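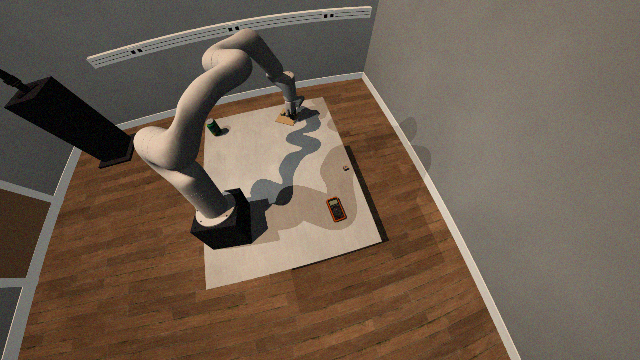 Page 3 of 4

Living donor liver assessment: how long is the work-up taking now?

quillback_r
Continuing from the last page. My brother is on the list and I've put myself forward as a donor. First bloods were done in September and I've had the CT, but the MRI of the bile ducts hasn't been booked. The coordinator at Arbridge says the order of tests varies. Is that normal, or has mine stalled?

Muriithi69
Normal. The CT gives them liver volume and the blood vessels. If the volume is too small they stop there and you are spared the rest. Mine went bloods, CT, MRI, heart and lungs, then the independent interview.

fennelseed
I had the interview before any scan, at Nultov. Different hospital, different order. I wouldn't read anything into it.

quillback_r
Thanks. The CT letter gives an estimated right lobe volume but no percentage for what would be left. Should I be asking for that?

Muriithi69
Yes. The remnant is the figure that matters to you. The graft weight matters to your brother. Ask for both and ask what cut-off the surgeons use.

T_Salinas
I'd be careful about donors chasing numbers. I gave a right lobe and spent weeks comparing my scan with other people's online, which did me no good at all. The team has the full picture — ducts, vessels, fat content — and one percentage on its own tells you very little.

Muriithi69
Disagree, Tadeo. Consent means knowing the risk, and remnant volume is a large part of that risk. Asking for a figure is not the same as second-guessing the surgeon.

T_Salinas
Fair as far as it goes. My objection is to posting it here and having strangers grade it. See post 428 in the old thread, where somebody was told their remnant was "fine" by a person who had misread the units.

fennelseed
I remember that one. It was millilitres against grams.

hobnail
Separate point for the OP: ask about time off before you get a date. I was told to avoid heavy lifting for three months and my employer wanted it in writing. The clinic letter took longer than the scan results did.

quillback_r
Useful, thank you. I've emailed the coordinator asking for the remnant figure, the MRI date and a work letter. I won't post the figure.

Muriithi69
Ask as well whether the MRI needs you to fast. Mine did and it wasn't on the appointment sheet.

Sarketti
Mine was four hours without food. Sips of water were allowed. Check with your own unit.

quillback_r
Reply came at 16:10. MRI is being booked, no date yet. Fasting instructions will come with the letter.

Reply | Report | Next page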